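3. Storage of tableware in small flats

3.1 Background

The second part of the project dealt with homes in which the dining table is also used as a storage surface. In the first survey, carried out in December, 287 households in the Morstead district returned a usable form. Of these, 80 stated that bowls and cups in daily use were kept on the table between meals and were not returned to a cupboard. The form was written by Noémi Bodnár and checked by Katalin Major.

Home visits were then arranged with a small group of those households. Each visit covered the eating area only. The householder was asked to leave the table as it would normally be found in the afternoon.

3.2 Method

For each table, the following were noted: table shape, type of covering, position of the drying rack if present, and the way in which bowls were stacked. Stacks were sorted into two types. In a matched stack all bowls belong to one set and sit at an even spacing. In a mixed stack the bowls differ in material, colour or size, and the order is set by the width of the rim.

Győző Csizmadia kept the record sheets. Measurements of table height and rim width are given in Appendix B.

3.3 Mixed stacks

Mixed stacks were the more common type. The usual order was widest at the base and narrowest at the top, whatever the material. Steel bowls were often placed last, as they are light and were said to be the first ones needed for preparing food.
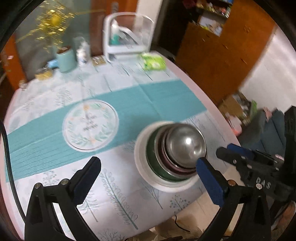

Figure 6. Mixed stack on a round table: steel bowl at the top, maroon and green bowls beneath, white bowl outermost. Covered drying rack on the far side.

The table in Figure 6 has a printed cloth and holds the rack as well as the bowls. On a round table the rack takes up more usable area than its base suggests, as the space between its straight side and the curved edge is hard to fill with anything larger than a cup or bottle. The same loss was not found on rectangular tables, where the rack could be pushed into a corner.

Nested bowls were also slower to separate when the rims lay close together. Ilona Jakab suggested that a gap of one finger width should be treated as the lower limit, and this value was used in the layout trials described in section 4.

3.4 Sources of error

Householders knew the date of the visit in advance, and some tidying before arrival is likely. Rim widths were read with a tape and not with callipers. Two record sheets had no entry for table covering and were left out of Table 5.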